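Pramus Bench Kit: Frequently Asked Questions
Quick answers, updated December. If yours isn't here use the contact form.
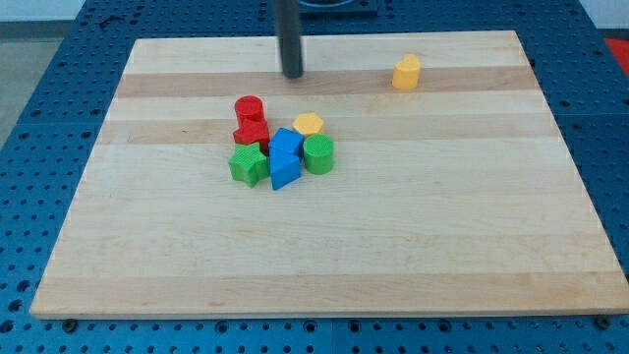
Pramus arm over a wooden work board with the shape blocks out.

What is it exactly?
A small tabletop arm, a controller, a work board and a set of coloured shape blocks. For learning and testing pushing, sorting and grouping jobs. Made by Gravach, sold direct and through Kollus.

Who buys it?
Colleges mostly. Some university labs, a few small firms wanting to try an idea before spending proper money. Keen hobbyists too, no problem with that.

What's the black rod for?
It's the pusher, the standard tool. Round tip, moves blocks by nudging them across the board. No fingers, nothing to pinch.

Can it pick things up then?
Not with the pusher. Grip tool sold seperately, see Add-ons. Most people start with pushing, it's harder than it looks and you learn more from it.

Which shapes do I get?
Cubes, cylinders, a hexagon, a star, a heart, a triangle. Red, blue, green and yellow. Full list on the packing slip.

Can I use my own blocks?
Yes. Solid, flat bottomed, not too tall. Very light ones skid. Very heavy ones stall the arm and you get error 23 on the controller.

What is error 23?
Arm pushed against something and couldn't shift it. Clear the board, press Reset, carry on. If it comes back with nothing on the board, get in touch.

Do I have to use the wooden board?
No, but the default settings expect it. Other surfaces are fine after a surface test (Settings, then Surface, takes 5 minutes). Avoid glass. Avoid anything with a lip.

Will the stripes in the wood confuse the camera?
Not normally. It looks for strong colour and the wood is pale. If you get false finds, turn the sensitivity down one step and try again.

Is a table included?
No. The kit fixes to most sturdy tables with the clamps in the box. A perforated table is handy if you've got one, you can move things about and bolt them down again in the same place. Don't use a folding table. Please.

How long does setup take?
An afternoon first time. Most of it is clamping, cables and the camera check. After that it's switch on and wait for the green light.

Do I need to write code?
Not to begin with. Ready-made tasks on the controller: group all, line up, sort by colour, push to corner. If you do want to code, there's a Python library and the examples run as they are.

It grouped most of the blocks but left one out. Fault?
Usually not. Check these first:
Block outside the reach area. The back corners are the common ones.
Time limit too short. Raise it in Task Options.
Colour filter left on from the last job. Happens a lot.
Still leaving one behind? Send us the log file.

Can I save the runs?
Yes. Controller keeps the last 1,000, then overwrites the oldest. Plug in a USB stick and press Export. Export before updating, the update wipes the lot.

Is it safe with students around?
It moves slowly and stops when it meets resistance, but keep hands off the board while it's running. Stop button goes where the person in charge can reach it. Your own risk assesment still applies, we can't do it for you.

How much?
1,256 pounds for the kit, VAT and delivery on top. Education discount through Kollus, they'll ask for a school or college email address.

Can I hire one instead?
Yes, by the month. Gravach handle hire, not Kollus. Deposit back when everything comes home, blocks included. Missing blocks are charged.

What's the Yurchenko pack?
Our lesson pack. Worksheets, teacher notes, task files ready to load. Free download with any kit, bought or hired. Printed copies cost extra.

Noise?
A low hum and a bit of a whirr. Fine in a classroom. The fan gets louder if the controller is shoved against a wall so leave a gap.

How do I clean the blocks and board?
Damp cloth for the blocks. Dry cloth for the board, no polish whatever you do, everything slides afterwards and you'll be redoing the surface test.

Warranty?
Two years on arm and controller. One year on clamps and cables. Board and blocks are wear items, not covered, but spares are cheap.

Can I return it?
Within 30 days, in the original packaging. Keep the foam. We can't accept an arm sent back loose in a box.

Do you ship outside the UK?
Yes to most of Europe. Elsewhere ask first, plugs and paperwork vary.

Where do I get updates?
Support page, under Pramus, Downloads. Pick the file that matches the number on the back of the controller, not the one on the arm.

More questions? Use the form, include your serial number. We reply on working days, 9am to 4pm.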